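Section 7: Teaching It to Make a Bed

Okay, the chapter everybody flips to first. Can a machine make your bed yet? Sort of, on a good day, if you help. I've been setting up Telitz arms in people's homes since May and bed-making is still the chore I'd put last on your list (do dishes and socks first, please!). But if you're keen, let's get the demos recorded.

Before you start

Charge the hand gripper fully and pair it with the Uveo app. Clear the floor on both sides of the bed so you can walk without looking at your feet.

1. Leave the bed the way you got out of it. A neat bed teaches the arm nothing.

2. Open the fingers all the way and come in low, toward a fold you could pinch yourself.

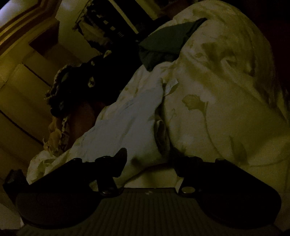
Jamie Cheetham wrote back after the first draft of this guide to say that a machine needing 1000 demos to pull up a doona isn't doing housework, it's being given housework, and that the fifteen minutes spent recording would make the bed several times over. Fair call, mate. I still reckon it's worth it if you've got a crook back and a long view, but I'm not going to pretend the sums work this year.

3. Close on a single layer. If you feel two layers bunch up, let go and start the grab again.

4. Drag toward the head of the bed, slow and steady, then release. Don't flick! I know you flick at home, we all do, but the arm can't copy it.

5. Swap sides and repeat. Save each side as its own clip.

Note: Patterned covers are fine. Dim rooms are okay too, though I'd open the curtains if you have them.

Caution: Take lace, frills and anything with a loose trim off the bed before the arm has a go by itself. It can't tell a ruffle from a doona edge, and it pulls harder than you'd think.

Caution: Keep pets and kids out of the room during the first 2 solo runs.

If the arm stalls halfway, press Hold, straighten the cover by hand and press Resume. Pillows are in Section 8, and they go much better.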